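# 老房子地板找平笔记

2019-06-28

客厅地板下面的龙骨重做完了,顺手把找平的数据整理一下。
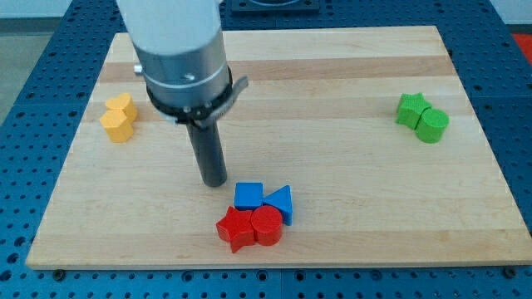 房子的问题去年11月就发现了:从窗边到走廊门口,高差110毫米以上的传言是前房主的夸张,实测最大落差9毫米,集中在靠烟道的一侧。用激光水平仪打一圈基准线,每隔半米记一个读数,录进表格再画等高线,比拿靠尺到处试快得多。

局部低洼用垫片,大面积倾斜才动龙骨。垫片我用的是Murín的硬质塑料片,单片厚度一致性比木楔好,叠到三层以上会有轻微滑动,需要点胶。自流平没有考虑,楼板是木结构,湿作业的自重和水分都不合适。

含水率是另一个变量。新木料进屋后放了三周,读数稳定之后才开始固定。四周留缝9毫米,踢脚线能盖住。Ludmila Oravec在她的帖子里建议留到12,她那边冬夏湿度差比我这里大,照搬意义有限。

螺钉间距最初定得偏大,走上去有响声。返工时在每根龙骨的跨中补了一颗,响声消失,只剩烟道旁边那块还有一点,估计是板边互相摩擦,撒滑石粉试过,效果不明显。

材料总共花了2227,比预算多出来的主要是隔音垫。Vistgate那款密度标得清楚,裁切也整齐,价格偏高。

还没处理的:

- 走廊门槛的过渡条,两边高差5毫米,成品型材没有合适的
- 烟道周边的不燃填充
- 书房那间的读数还没有录完

表格里的原始读数以地面最高点为零,往下记正值,和一般习惯相反,要用的话先换号。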